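Use of Shared Study Space at the Skonport Campus
Final project report
Submitted by Kyrylo Yatsenko
20 December 2022

1. Background

The Skonport library annex reopened in March with six group study rooms. Booking is handled through the Gamico calendar system, and each reservation is limited to two hours. Students have complained that rooms are listed as full while several remain unoccupied. The purpose of this project was to compare booking records with actual use and to recommend changes to the booking rules.

2. Method

Booking records were reviewed for 11 weeks of the fall term. A short survey was also sent to registered users of the annex, and 256 complete responses were received. Walk-through checks were made in five of the six rooms – the remaining room was reserved for tutoring and was left out of the study. Furniture in the rooms, including tables and office chairs, was recorded on a separate inventory sheet.

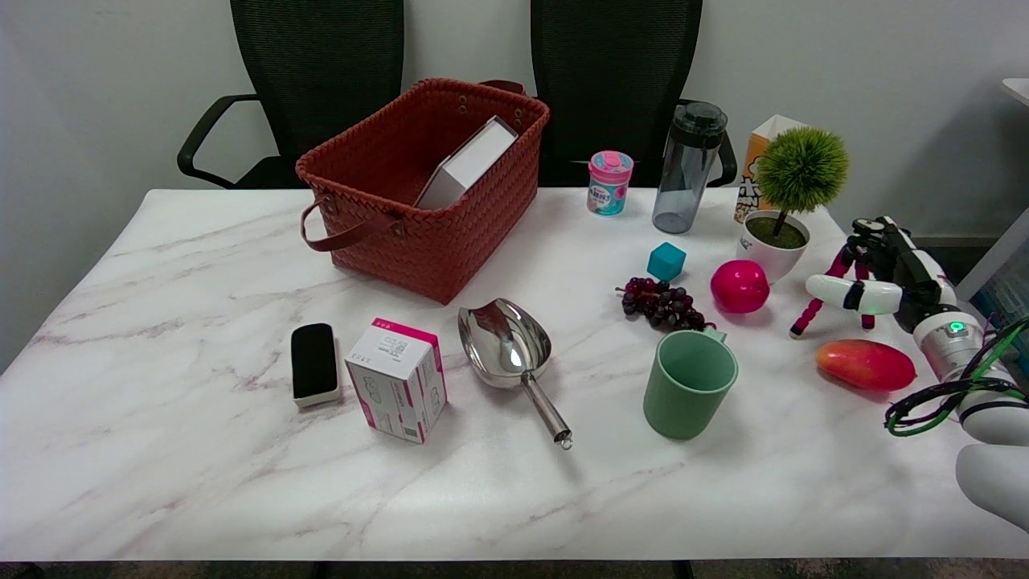 3. Findings

Unused bookings were most common in the late afternoon. Survey responses suggest that many students reserve a room early in the week and forget to cancel it when their plans change. Respondents also reported that the cancellation page is hard to find on a phone.

4. Recommendations

It is recommended that a reservation be released if the group has not checked in within 15 minutes. A reminder message with a direct cancellation link should be sent on the morning of each booking. Both changes should be tested for one term before a permanent rule is adopted.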